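Notes for Week 3: Sorting the Bench
Household Materials and Waste, Dendley Evening Program
Atif Soomro

Okay, so last week we ran out of time right when it was getting good, and I promised I'd write up the part about tabletop sorting. These notes cover that, plus the paper stuff I rushed through at the end. If you missed the session, read this along with the Singhal chapter (the short one, on kitchen waste) and you'll be caught up.

Where we left off

We'd been talking about why people put the wrong thing in the wrong bin. I asked you to write down your own worst habit and I got 37 slips back, which is great! By far the most common one was some version of "I crumple it and toss it without looking." Mine too. I've been teaching this class for 9 years and I still do it with sandwich wrappers.

The thing I want you to hang on to from that discussion is that the decision gets made in the hand. You crumple, your arm is already moving, and whichever opening is closest wins. So if we want to sort better, the place to work on is the table, before anything goes near a bin.

The landing tray idea

A landing tray is any shallow thing you set on the table to hold stuff you haven't decided about yet. It can be a cafeteria tray, a cookie sheet, the lid of a storage tub, whatever you've got. What I like about a tray with a rim is that things stay put when you slide it across the table, and it's easy to wipe down after. I like a strong color, too. Blue, red, I don't care, as long as it doesn't look like the tabletop. A white tray on a white table just sort of melts away and people start setting their coffee in it.

Somebody asked about size. Go smaller than you think! A big tray turns into a second table. You want one that fills up fast enough to bug you.

Put it on the side of your non-dominant hand if you're working alone. If there are a couple of you, put it between you. Then the bin goes on the floor on the other side of the table, close enough that you can drop things in without getting up, and far enough that you have to turn a little. That turn matters. It's a tiny pause, and in the pause you look at what you're holding.

Paper: the crumple problem

A crumpled ball of paper is hard to judge. You can't see the inside, so you can't tell if there's grease on it, or a bit of tape, or a gum wrapper somebody folded up in there. (Jallotbridge students, you know what I'm talking about, I saw your bag.)

So, the rule for this class is open it up first. Put it flat, look at both sides, then decide. It takes three seconds. For brown paper in particular, I want you checking for these:

Grease spots. Hold it up to the light. Grease lets light through and you'll see a paler, shiny patch. A creased brown paper can fool you here, as the folds go dark and look like stains when they're only shadows.

Coatings. Some brown paper has a thin slick layer on one side. Tear a corner slowly. Plain paper tears fuzzy. A coated one stretches a bit or leaves a thin film hanging off the edge.

Glue and tape. Usually along a seam or the bottom fold of a bag. A little is fine in most places, but write it down in your log anyway, we'll use it in the unit on adhesives.

Size is the other thing. Little scraps tend to fall through sorting equipment, so a tiny piece of perfectly clean paper may not be worth putting in with the recycling at all. Tuck small scraps inside a paper bag if your local program allows that, or put them in the compost if they're plain and uncoated. Check your own town's list, please. I can't give you one answer that works for everybody in the room, and the people driving in from Brokach have a totally different list from the rest of us.

And for the crumple test itself: we squeeze the thing into a ball, set it on the table, and let go. Paper mostly holds the ball. Plenty of plastic film springs back open. Foil holds its shape the best of all and keeps every single dent you put in it. It's a rough test (lots of layered packaging will behave like whichever layer is bossiest), so use it as a first guess and then do the tear test.

Foil trays

I love foil trays for teaching because they show everything that's been done to them. Every thumb and every stack leaves a wrinkle. They're thin, they're light, and they're easy to reuse a few times if you're gentle with the rims.

What goes wrong with foil trays is food. A scraped and rinsed tray is a nice clean piece of aluminum. A tray with baked-on cheese is a mess, and it makes a mess of whatever it touches. So: scrape, quick rinse, let it drain upside down. You don't have to scrub it till it shines! If it's still got a bit of color on it, fine.

Two more things about them. Keep the cardboard lid separate, as those usually have a foil or plastic face on the inside and need their own decision. And don't use a foil tray as your landing tray. I know it's tempting because it's right there. But then you've got a material you're supposed to be sorting doing the job of the sorter, and sooner or later the whole works gets dumped in one go. If you're keeping one on the table as a container, park it at a corner, away from the landing tray, and decide ahead of time what it's for.

Setting up your own table

For the practice run you'll need a clear table, one landing tray, one bin, and one container for the stuff that's going to be kept. Please don't bring in a whole week of trash. A handful of items is plenty, and one at a time is how I want you to do it. Put a single thing down in the open part of the table, take your hand away, look at it, say out loud what you think it's made of, and only then pick it up again.

Saying it out loud feels silly for the first few. Do it anyway. Last September I had a group that refused, and their logs were full of "misc."

Log sheet

For every item write the name, your first guess, what the tear or crumple test told you, and where it ended up. If you changed your mind, leave the first guess in and write the new one next to it. I like the changed ones best, they're what we talk about in class. There's room for 38 entries on the sheet, and you don't have to fill it.

Reading for next time

Finish Singhal on mixed materials, especially the part about lids. Skip the table on weights unless you're into that kind of thing (I am, come find me). Bring one clean item you can't figure out, and leave it uncrumpled if you can.
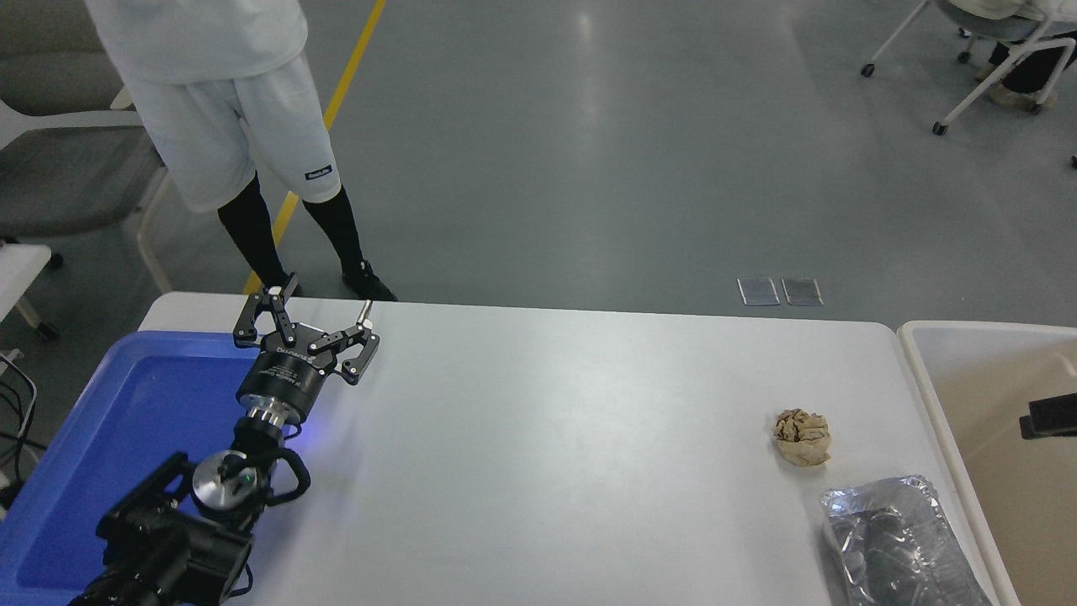
Fig. 1. Crumpled brown paper on the open tabletop, with the blue tray at left and the foil tray near the right front corner.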